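Sorting footwear, part two
Posted in July by Tsz-kin Lam

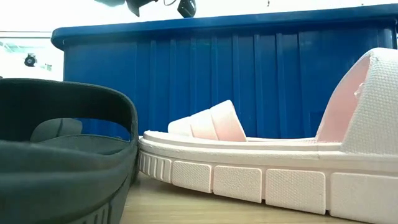
The club task for this term is pick and place with soft, awkward objects, and our team drew slides. Two kinds: a plain dark gray one and a pink and white platform with a puffy strap. The goal is to get each sandal into the blue crate without tipping it over the rim.

We logged 364 attempts before the break. The arm runs on the Sorero controller, with a grasp planner that Anwara Siriwardena wrote last year for blocks. Blocks have flat sides. A slide is mostly a loop with a hole in it, and the planner kept choosing the center of the bounding box, where there is nothing to hold.

Changes so far:

Grasp candidates now come from the strap edge and the side of the sole. The thick sole on the platform gives the planner plenty to work with. The dark one is lower and gets most of its candidates on the strap.

Closing force is down from 9 N to 7 N. At 9 the padded strap compressed and the force reading drifted while the arm was moving.

Two sandals that touch are still segmented as one object. I labeled more pairs by hand and the training set is now at 3,000 crops. Mask quality improved for pairs side by side. It did not improve for a toe against a toe.

The release height is hard-coded. Anwara wants to read it from the depth map, and I want to leave it alone until after the Kemeys meet. We are leaving it alone.

Next post will cover the segmentation numbers and the wrist cable routing, which needs to be redone.

Contact | © Tsz-kin Lam | Back to top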